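Wunley Square Seat Cushion, Green

Item 3517 | Sold singly | In stock at the Fleludville warehouse

The Wunley is a tufted square cushion for benches, window seats, stools and side chairs. It has a woven cover over a one-piece foam core with a thin layer of polyester wadding on each face. The tufts run through the full depth and hold the wadding in place, so the filling does not gather at the edges under regular use. Corners are rounded to a wide radius and take less wear than a pointed corner at the same fill density.

Both faces are identical. The cushion has no top or bottom and can be turned over when one side begins to flatten. Turning once a month is enough for a kitchen or hallway bench in daily use.

The cover is sewn shut and does not come off. Customers who need a zippered cover should order the Westerberg, listed under Removable Covers.

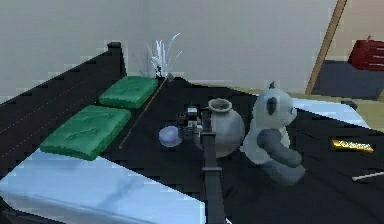 Square cushions in green, laid flat in a row on a black surface. Rendering.

Specifications

Cover: cotton and polyester blend, piece dyed
Core: polyurethane foam, one piece
Wrap: polyester wadding, both faces
Thickness at center: 4 in.
Fill weight: 12 oz.
Ties: none
Non-slip backing: none
Use: indoor only

Sizing

Measure the seat at its narrowest point, front to back and side to side. The foam gives slightly at the edges and will tolerate a seat up to half an inch smaller than the cushion. On a bench, divide the clear length by the width of one cushion and round down. Any remaining gap may be split between the two ends or left at one end for a tray or a plant.

On lacquered or painted wood the cushion will slide. A cut sheet of Plalloto rug grip under each one corrects this. Do not use adhesive strips on the cover, as the residue cannot be cleaned out of the weave.

Care

Vacuum with a brush head. Blot spills with a dry cloth, then with a cloth dampened in plain water. Do not machine wash, soak or tumble dry. Dry flat, away from radiators. Prolonged direct sun will fade the green, and cushions kept in a south-facing window should be rotated with others in the set.

Ordering

Cushions from the same dye lot match. Lots ordered months apart may differ by a shade. Order the full quantity at one time and state "same lot" in the order notes. Full cartons ship flat on a pallet; smaller orders ship compressed and need a day at room temperature to recover full thickness.

The current lot closes in November. Remaining in this lot: 147.

Related items: Westerberg Zip Cover Cushion, Wunley Bench Pad, Plalloto Rug Grip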